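Search this site
Search for: Go

The Slow Hands on the Second Floor

11/11/21

5 min read

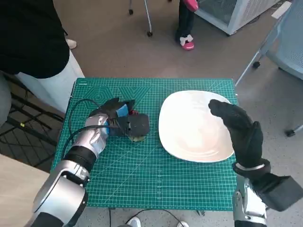
One gloved hand closed, one raised: plate work on the green mat at Bravmont.

I have worked in catering supply for most of my adult life, and I want to tell you why I'm excited about a pair of hands that can't do my job yet.

Bravmont packs and checks tableware for canteens. Plates, bowls, cups, the little dishes that come with the bread. Last year we handled 2,157 separate orders out of the Grundinham building, and every one of them went through somebody's fingers at least twice. When the company said in March that it would be trying out a two-armed robot upstairs, the mood in the break room was what you would expect. People made the joke about handing in their badges. A few didn't laugh.

I went up on my first free shift, mostly out of nosiness, and I have been back as often as they'll let me in.

The thing that got me right away was how ordinary the work is! I had pictured a cage and a yellow line on the floor, with something behind it moving too fast to follow. What they do up there is teach it about plates. Pick up a small thing, set it on the plate, let go at the right moment. Then again with the small thing turned a different way. Anybody who has trained a new starter knows this rhythm by heart, and it was a real pleasure to see people treat it as something worth studying.

Because it is worth studying. We have always called packing unskilled, and I have never believed that for a minute. Try explaining to somebody how hard you hold a saucer. You can't, you just hold it, and your hand sorts out the rest (wet glaze, chipped rim, a sticker somebody left on the bottom). For three months now a room full of clever people has been trying to write down what our hands know, and they keep coming down the stairs to ask us. They ask which finger goes under first. They ask how you tell a plate is cracked before you see the crack. I have been at Bravmont a long time and I had not been asked a question like that by anyone with a desk.

That's the change I would point to first, ahead of anything to do with speed. The packers have become the experts, and it shows in how they carry themselves. One of the women on the evening line now spends two half-shifts a week upstairs on what the schedule calls demonstration. She used to say she only packed. She has stopped saying it.

I know the other side of this and I don't want to skip past it. A friend at Negri, across the river, went through an automation round that was handled badly. The machine arrived on a Friday night, the new schedule was pinned up the next morning, and the people who knew the line best learned about it from a sheet of paper. The machine was fine, by all accounts. It was a good machine. They lost nine experienced people inside a season anyway, and I would have walked out too.

So my enthusiasm comes with demands attached. I want the hours the robot saves to show up somewhere we can see them. Last quarter the hand-packing team logged 1,682 hours on repeat checks alone, which means lifting the same plate, turning it over, putting it back. It is the part of the job that ruins wrists. Mine ache in cold weather and I'm not the oldest on the line. If that number comes down, I'd like to see the savings turned into shorter checking stints and paid training, in writing, before the thing ever leaves the second floor.

I would also like us to have a say in which jobs go first. Witurex, the outfit that runs our scheduling software, has sent round a proposal that starts with packing the mixed boxes, on the grounds that they take longest. Any packer could tell them that's the wrong end! Mixed boxes are the good part of the day. You get to think, you get to fit things together, and you talk to whoever's across the bench. Give the robot the flat stacks and the endless turning over. Leave us the puzzles.

Some of my coworkers think I've been won over too easily, and maybe I have. I like seeing how things work, and I always have done. But I'd ask them to come upstairs for twenty minutes and watch before they make up their minds. Stand by the table with the green mat, have a look at those gloved fingers, and then think about how you'd do it yourself. I did, and I went back down to the line and spent the rest of the shift paying attention to my own thumbs.

The next open session is after the holiday orders go out. There's a sign-up sheet by the time clock, and so far it is mostly my handwriting. I'd love some company up there.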